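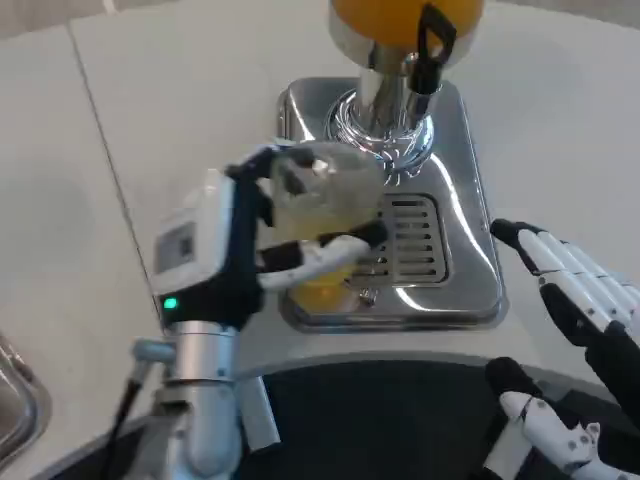

4. Recording pour demos with Plokside

I like to get the pour task going before anything else, as it shows up a bad calibration fast! Our baseline policy in the Fono study was trained on 186 demos of it. Start every one from the same kind of pose: left hand around the clear cup under the spout, right hand open over on the other side. Then:

1. Load the Sayce task file and zero both hands.
2. Close the left hand slowly – stop once the cup holds still.
3. Start recording, and count to three before you move.
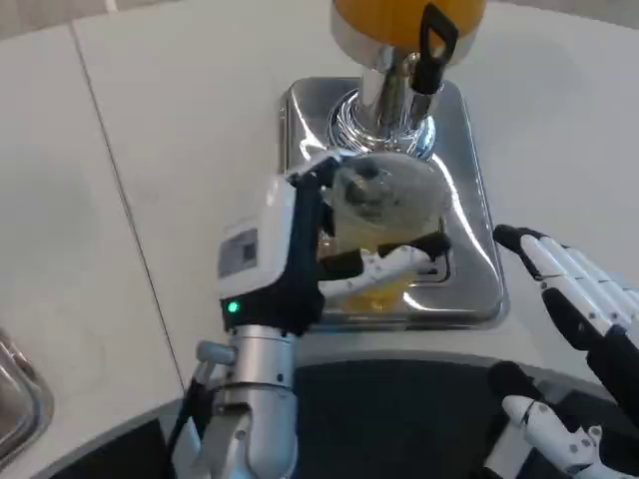 Fig. 4.1. Left hand on the cup, right hand open near the drip tray.

4. Run the pour, then hold the final pose until the log closes.
5. Tag the demo good or bad right away (I never remember later).

Caution: keep your own fingers clear of both hands while the arms are live.

Note: Osian Rosser and I first tried training on the bad demos too, with a lower weight,

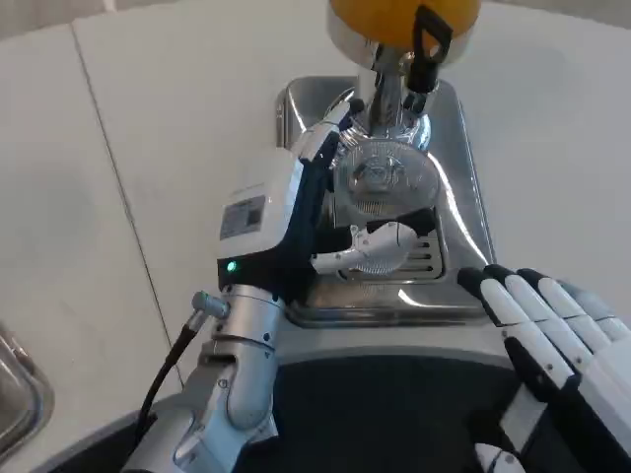

and the policy got jumpy near the spout, so now we leave them out. We also keep 24 good ones aside for testing – please don't let Wusteck shuffle those back in. Each log can hold up to 700 steps. 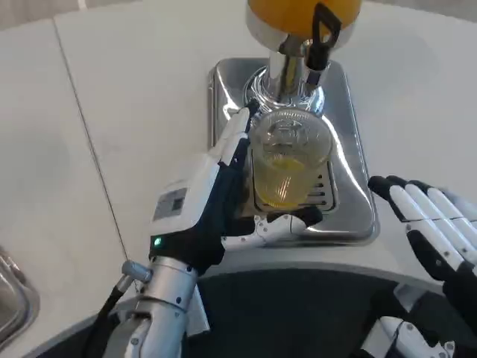 Can I change the grip force halfway through a set?
Start a new set instead, so that every demo in a set shares one force value.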